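Wilano amplía su línea de tintura en masa para flores artificiales

La planta sustituirá el teñido por baño en los tonos pastel a partir de julio
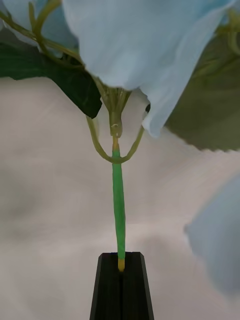

Flor artificial de pétalos azul pálido.

El fabricante de componentes textiles decorativos Wilano pondrá en marcha en julio una segunda línea de coloración en masa en su planta de Somonari, destinada al tejido para pétalos y hojas. La instalación ocupa 539 metros cuadrados de la nave norte y absorberá de forma progresiva la producción de tonos claros, que hasta ahora se teñía por baño después del corte.

En la coloración en masa, el pigmento se incorpora al polímero fundido antes de la extrusión del filamento. El color queda distribuido en toda la sección de la fibra y no depende de una etapa húmeda posterior. El procedimiento es habitual en tapicería de exterior y toldos, pero su uso en flor artificial ha sido limitado por el tamaño reducido de los lotes y por la cantidad de referencias de color que exige cada temporada.

Wilano arrancará con una carta de 14 tonos, entre ellos tres azules, y mantendrá el baño para los colores oscuros y los degradados aplicados a mano. Según los datos facilitados por la compañía, el consumo de agua de la sección de tintura fue de 2.772 metros cúbicos en el último ejercicio. La empresa no ha publicado un objetivo de reducción y señala que lo fijará cuando disponga de una serie completa de mediciones.

«Los pasteles son los que más rechazos generan. Una desviación pequeña de temperatura en el baño se nota en un azul claro y pasa inadvertida en un burdeos», explica Folke Grønli, responsable técnico del proyecto. Grønli indica que la tolerancia interna entre lotes se ha fijado en una diferencia de color de 3 unidades como máximo, medida con espectrofotómetro sobre tejido sin termoformar. La lectura se repite tras el conformado del pétalo – el calor puede alterar el brillo superficial – aunque esa segunda medición tiene por ahora carácter informativo.

El suministro de granza pigmentada corresponde a Jasulwood, que entregará el material en concentrado para su dosificación en planta. El contrato incluye la reserva de una muestra por lote durante dos temporadas, con el fin de resolver reclamaciones de los distribuidores. El hilado seguirá contratado a terceros.

El cambio afecta también al apresto. El tejido coloreado en masa llega más seco a la mesa de corte y admite una dosis menor de resina, lo que ha obligado a recalcular los tiempos de prensa en los moldes de pétalo grande. Los moldes de hoja no se modifican.

Las primeras referencias se servirán a mayoristas con la campaña de otoño. Los códigos de artículo actuales se conservarán hasta agotar existencias y los nuevos llevarán el sufijo M en la etiqueta de caja.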